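シミュレーションの台所で、両手のロボットに家事を教える

ロボットの学習データは、集めるのに時間がかかる。人が操縦装置を握り、同じ作業を何度もくり返すからだ。レーヴェンテ・ボルベーイ(Levente Borbély)さんのグループは、その大部分を計算機の中で作る方法を研究している。方法の名前は Toreck という。四月の午後、研究室でお話をうかがった。

最初に聞いたのは、なぜ台所なのかということだった。ボルベーイさんは少し考えてから、「台所は狭いです。そして、扉とか引き出しとか、動く部分が多い。工場の机の上でうまくいった方法が、台所ではすぐに失敗します」と答えた。以前は Reso という環境で、箱を棚に並べる作業を研究していたそうだ。片手だけの作業で、成功率も高かった。しかし両手の多指ハンドに変えたとき、前の方法はほとんど使えなくなった。

Toreck の手順は、次のようなものである。まず、人が仮想空間のロボットを操縦して、手本を35回記録する。次に、その手本を「物に近づく」「触れる」「離れる」という短い区間に分ける。そして物の位置や台の模様を変えながら区間をつなぎ直し、新しい動作を3000本作る。最後に、物理計算で実行して、成功したものだけを残す。

「残るのは2000本より多いくらいです。捨てる方も大事に見ています。失敗の種類がわかりますから」とボルベーイさんは言う。失敗で一番多いのは、腕が家電の縁にぶつかる場合だという。

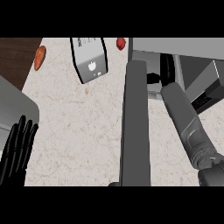 区間の分け方については、グループの中で長い議論があった。最初の案では、手先と対象物の距離だけを見て、決まった値より近くなったら「触れる」区間とみなしていた。この案は、机の上の物をつかむときには十分だった。ところが、家電の中に手を入れる作業では問題が起きる。右腕の前腕の先が暗い庫内まで入ってしまうと、手先だけでなく、前腕の側面も入口の縁に近くなるからである。「大理石の台の上にニンジンやスマートフォンが置いてあるだけなら、上から近づけばいいです。でも庫内では、来た道をそのまま戻らないといけません」。そこで現在は、腕全体と周囲の物との距離を計算し、狭い場所に入っている間は区間を切らないことにしている。

この規則を提案したのは、共同研究者のドニー・リンジー(Donnie Lindsay)さんである。リンジーさんはもともと動作計画が専門で、学習の研究は三年目になる。「私は最初、生成した動作を全部、計画器で直すつもりでした。しかし時間がかかりすぎました。一本に30秒かかると、とても待てません。切る場所を変えるだけで、直す必要のある動作が減りました」と話してくれた。

では、作業に関係のない物は何のために置くのか。私は、机の上を片づけたほうが学習は簡単だと思っていた。この質問に対して、リンジーさんは「簡単になりますが、弱くなります」と言った。物を何も置かずに学習した方策は、見たことのない果物が一つあるだけで手の動きが遅くなったり、そちらへ手を伸ばしたりした。そのため、関係のない物の種類と向きは毎回変えている。ただし、数を増やしすぎると、今度は生成の段階で衝突が多くなる。ちょうどよい数は、まだ経験で決めているそうだ。

使っていないほうの手の扱いも、難しい問題だという。手本の中で、操縦者は片方の手をあまり意識していない。指が少し曲がったり、手首が下がったりする。生成のときにこの小さな動きをそのまま写すと、二つの手が不自然に近づくことがある。Toreck では、使わない手に弱い目標姿勢を与え、もう一方の腕が来たときだけ避けるようにした。ボルベーイさんは「もっときれいな方法があるはずです。学生にはいつもそう言っています」と笑った。

比較の相手には、Killey という既存の方法を選んだ。Killey は手本を区間に分けず、全体を時間方向に伸び縮みさせる。台の上の作業では、二つの方法の差は小さかった。差が出たのは、扉を開けてから中に手を入れるような、順番のある作業である。論文では作業ごとに結果を分けて報告している。平均だけを書くと、どこで差が出たのかが見えなくなるからだ。

実機の実験は始まったばかりである。今のところ、仮想空間で学んだ方策をそのまま動かすと、指先の力が強すぎることが多い。柔らかい物の計算が十分に正確でないことが原因だと、二人は考えている。次は Robichaud という名前の接触モデルを組み込み、同じ作業をもう一度試す予定だ。

「手本の数を減らすことは、もう少しできると思います。でも、減らした手本が悪い手本だったら、全部が悪くなります。今はそれを調べています」とボルベーイさんは言い、次の打ち合わせのために席を立った。リンジーさんはそのあとも残って、失敗した動作の一覧を見せてくれた。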